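Small kitchen, two moves, one cook

Flusdale, 16 May 2023

She took the flat in April, mostly for the rent. The kitchen came a poor second. "You learn to wipe as you go," she says, kettle on, talking fast. "Leave it till night and its a whole evening gone."

Worktop first, always. Then the hob. The coffee machine stays out, no argument. "Red one. I'd have it in the bedroom if I had too."
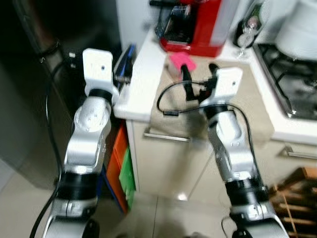

Drawers were the big fix, she says. Plastic, stacking, from Foulkes in Trisley. "Bright ones, so I know which is which." Glasses get left upside down to drain. Next job, a shelf. Maybe.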